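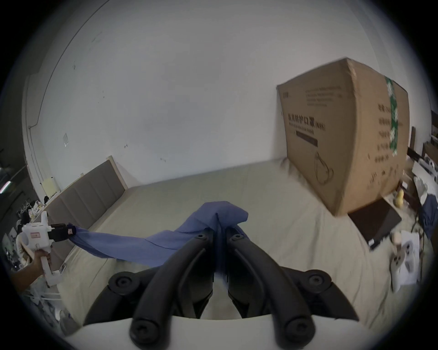 4. Folding and Packing Soft Clothes (bedroom)

For Bisbridge furnished units at Werville. Covers sweatshirts, long-sleeved tops, anything soft that won't hold a crease. Coats and suits, see section 6. Shoes, section 7.

Before you start

Strip the bed to the bottom sheet. Pillows off, throws off. Sheet stays on, you fold on top of it. Wrinkles in the sheet are OK, crumbs and grit are not. Brush it down with your hand.

Carton: any clean, dry cardboard box with a sound bottom. Reused ones are fine, old printing doesn't matter, our label goes over it. Tape the bottom seam twice, both directions. If it held food or cleaning stuff, don't use it.

You'll also need tape, a marker, one Kapoor label per carton.

CAUTION: No damp clothes. Not even a little damp. Dry overnight first.

4.1 Laying out

1. One piece at a time. Leave the rest in the basket or on a chair.
2. Check pockets. Zip zippers, button the top button only.
3. Drop the piece in the middle of the bed, front down.
4. Find both cuffs and pull them out to the sides, away from the body. Sleeves inside out? Fix now, not later.

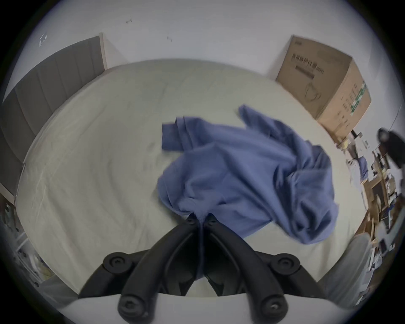

5. Find the hem. Take it by the edge, not a fistful, and draw it toward you until the twist comes out of the body. If it won't come out, the piece is probaly rolled at the shoulder. Lift, shake once, start again from step 3.
6. Smooth from the collar down. Flat hands.

NOTE: Knits stretch. Short pulls only, and stop when the fabric lies flat.

4.2 Folding

1. Left side in to the middle, sleeve folded back down along the body.
2. Right side the same.
3. Hem up to halfway, then halfway again.
4. Turn over, collar on top. Press the air out.

Aim for a bundle no wider than the carton. Too wide, unfold and bring the sides in farther. Don't bend it to fit.

4.3 Where to put the carton
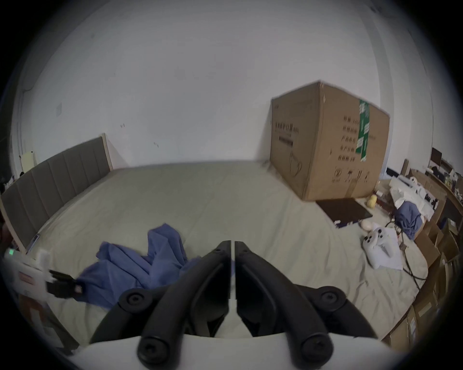

Work with the carton next to you and you'll save a lot of walking. On the floor is allowed but hard on the back. The bed in the larger unit has plenty of room, so set the box on the right part of the mattress and keep your folding on the left, headboard side. Light switch is on the wall above the left part of the headboard, turn it on before you begin if it's getting dark. Dark colors are easy to misjudge in August evening light.

CAUTION: Don't slide a full carton across the sheet. Lift it. Don't lean it on the headboard padding either.

4.4 Two-point hold (large or slippery pieces)

For anything that keeps bunching up. Also works for flat sheets.

1. Take one far corner in the left hold. Firm.
2. Take the near edge in the right.
3. Draw apart untill the fabric is just taut.
4. Lower onto the bed, let go of the near edge first.
5. Smooth and fold as in 4.2.

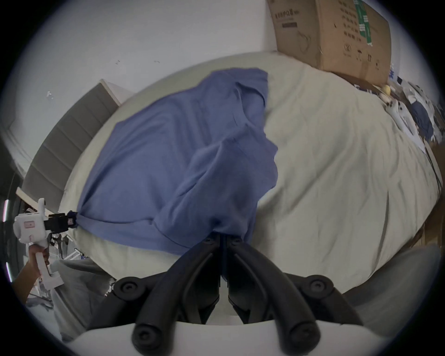 Fig. 4. Blue cloth held at two points over the bed.

4.5 Filling and closing

1. Heaviest bundles at the bottom. 9 to a carton, max.
2. Fill gaps with socks or a towel. No newspaper.
3. Close flaps, tape, label on top and on one side.
4. Write contents and unit number. Soft clothes are code 155 on the Zomov storage list.

Flaps won't close flat? Take one bundle out. Don't sit on it.

Next: section 5, bedding and towels.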